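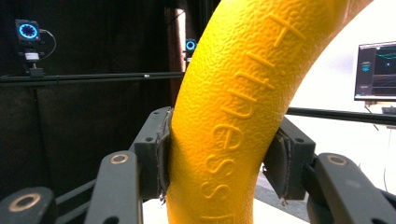 The Back Room at Ikwood, Sorted at Last

Welcome to the August gallery! Those of you who come along to our exercise mornings in Trindbridge will know that the kit shelf had been getting the better of us for a good long while - mats on top of bands, bands on top of skipping ropes, and everything you wanted always at the very bottom. So on 2025-08-02 we gave up our Saturday, put the kettle on and went through the lot.

The yellow one is a great favourite of mine, such a cheerful golden colour, with "Fitness" in raised letters along the curve and a pebbly surface rather like orange peel. I always reach for it first when we do the seated stretches, and I know I'm not alone in that (you have to be quick!).

Cengiz Ekinci has drawn up a new plan for the shelves, with the heavier things kept low and the rings and bands at elbow height, where stiff shoulders can manage them. If you still have anything of ours at home, do bring it back on your next visit - the door on the Fladeo side is open from half past nine, and there will be tea afterwards as usual.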